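How a Crossword Is Put Together

A crossword is a word puzzle printed on a grid of squares. Some squares are white and some are black. The solver writes one letter in each white square. The black squares mark where one word ends and the next one starts.

Every word in the grid is called an entry. Entries that run from left to right are called across entries. Entries that run from top to bottom are called down entries. The line of text that leads you to an entry is called a clue.

The grid

Most daily crosswords in Britain use a grid that is 15 squares wide and 15 squares high. Puzzles for younger solvers are often smaller. A grid with an odd number of squares along each side has one square exactly in the middle, and this makes it easier to lay out a balanced pattern.

The pattern of black squares usually has symmetry. Turn the page upside down and look at the black squares again. In most puzzles they will be in the same places as before. This is called half-turn symmetry. It does not help you to solve the clues, but it has been a custom for a long time and most editors keep to it.

A square that belongs to both an across entry and a down entry is called a checked square. Its letter can be found in two ways. A square that belongs to one entry only is called an unchecked square. In the usual British grid, close to half of the letters in each entry are checked. American grids check nearly every letter, so they have fewer black squares and more short words.

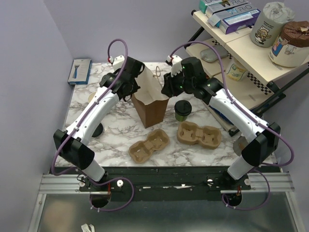 Two robot arms at a square, marble-patterned table.

How the numbers are given out

Numbering follows a fixed rule. Start at the top left corner and read along each row, just as you would read a book. Stop at each white square and ask whether an across entry or a down entry begins there. If one does, the square gets the next number. If both begin there, they share the number. If neither begins there, the square is left blank.

This is why a puzzle may have a 1 across and a 1 down but no 2 across. The 2 has gone to a down entry only.

The number in brackets after a clue is different. It tells you how many letters are in the answer. For an answer of two words, both lengths are given, so ICE CREAM is shown as (3,5). A word with a hyphen is shown with a hyphen, so TEN-YEAR would be (3-4).

Filling the grid

The person who makes a crossword is called a setter. The setter normally chooses the longest words first. Long words are hard to fit, and it is easier to find short words to go round them than the other way about.

Letters matter as well. E, A, R and S appear in a great many English words, so they cross easily. J, Q, X and Z do not. A setter who puts JAZZ along the top row needs down entries starting with J, A, Z and Z wherever those squares are checked. ZEBRA, ZERO and ZIGZAG are useful in that position.

Many setters keep word lists on a computer. The junior list used for the Grurneo puzzle pages at Marescombe has 2,989 words, sorted by length. There are 61 words in it that contain a Z. A program can search such a list for every five-letter word with B as its second letter, but the setter still has to decide whether the word is fair for the solver's age.

Writing the clues

A plain clue gives a meaning. "Frozen water (3)" leads to ICE. The clue and the answer must be the same kind of word. If the answer is a plural, the clue must be a plural too. If the answer is in the past tense, so is the clue. "Jumped" can lead to LEAPT but cannot lead to LEAP.

A cryptic clue gives a meaning and also some wordplay. One common kind is the anagram, where letters are mixed up. In "Broken lamp is a tree (4)", the word "broken" tells you to mix the letters of LAMP. The answer is PALM, and "a tree" is the meaning.

Try it yourself

Draw a grid five squares wide and five squares high. Shade the second and fourth squares of the second row and of the fourth row. This leaves three across entries and three down entries, each of five letters. Write a word in the top row, then look for down words that start with its first, third and fifth letters. Use a pencil.

Number the grid last, when no more letters will change.

14 January 2018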